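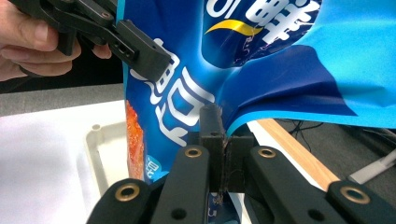
Figure 2. Hand-held unit (upper left) and lower gripper on a printed snack bag. The brass-colored bushings at the ends of the four linkage arms are the service points treated in this section.

Research > Technical Reports > Handling Systems > Gripper Maintenance

Filed under: End effectors, Wear and service

4. Setup and Upkeep of the Paired Grippers

4.1 Mechanical arrangement

The Mirix cell uses two grippers of the linkage type. Each closes a pair of block-shaped finger jaws through linkage arms that turn on bushed joints. In the lower gripper of Figure 2, the outer arms lie to either side of the inner arms, and each of the four has a bushing in its rounded end. The drive sits below the arms and is not covered in this section. All joint clearances quoted in the service record refer to the bushed ends alone.

The jaws close face to face. No compliant pad is fitted for film work. Pads were used in the first configuration and gave a good hold on rigid cartons, but they picked up dust and let printed film creep during long holds. With bare jaws the holding force acts over a smaller area, and the parallelism of the two faces becomes the main setup quantity. A wedge-shaped gap pinches the film on one edge and leaves the other edge free to slide.

4.2 Setup procedure

The cell is set up at the start of each test block. The order of steps is fixed, as a change in jaw alignment shifts the closed position recorded by the controller.

Both grippers are first opened fully with the drive disabled. The linkage is moved through its range by hand, and any joint that binds is marked for inspection. The jaws are then closed on a strip of plain film, and the strip is pulled lightly toward each side in turn. If it moves more freely on one side, the screws of the jaw on that side are released, the faces are brought together under light hand pressure, and the screws are tightened again in alternation. The strip test is repeated until no difference between the two sides can be felt.

The closed position is recorded next. The drive is enabled at low current and the jaws are closed without film. The encoder reading is stored as zero. On the lower gripper this reading was 678 counts after the last full rebuild, and it is used as the reference for later checks. A reading that departs from the reference by more than 6 counts is treated as a fault in the linkage and is not corrected in software.

The final step is a two-point hold on a filled or empty snack bag. One gripper takes an upper edge and the other takes the lower edge, as in Figure 2. The film is placed under light tension so that it bends between the two holds. This load is uneven by design. A folded bag pulls the jaws sideways as well as apart, and side play in a worn joint shows under this load before it shows in the encoder reading.

4.3 Wear and inspection

Wear in the linkage is concentrated at the bushings. The arms are black plastic and show little change in service apart from surface scuffing. The jaws collect dust, and their faces become slightly polished where film passes through. Neither effect changed the hold in a measurable way over the test period, and both are dealt with by wiping with a dry cloth.

The bushings are inspected at intervals of 1,470 cycles. The inspector holds the jaw block of one side still and rocks the matching arms across the plane of motion. Play that can be felt but not seen is recorded, and the joint stays in service. Visible play calls for replacement. Bushings are replaced in pairs, left and right, even when the play is on one side only. Single replacements were tried in May and moved the closing line of the jaws off center, which then had to be taken out at the jaw screws.

A worn bushing is pressed out from the rear face of the arm with the arm supported close to the joint. The bore is cleaned and checked for cracks at the rim. The new bushing is pressed in until flush, and the pin is fitted dry. Oil was dropped from the procedure after the Gomer trials, in which it migrated along the arms and reached the film. After any replacement the full setup of Section 4.2 is carried out again.

4.4 Hand-held unit

The hand-held unit receives the same inspection with one addition. The operator's grip puts a twisting load on the body, and the screws that join the handle to the body loosen sooner than those of the lower gripper. They are checked daily. A loose handle can be mistaken for linkage play during the rocking test, so the handle is checked first.

4.5 Service record

Entries are kept per joint and not per gripper. The record gives the joint position, the cycle count, the result of the rocking test and the closed reading before and after work. Records from the Kabbaj cell follow the same layout and are compared with the present data in Section 5.

Grivbridge uses cookies to keep this archive running and to measure page visits. By continuing to browse you accept our cookie policy. Accept | Manage settings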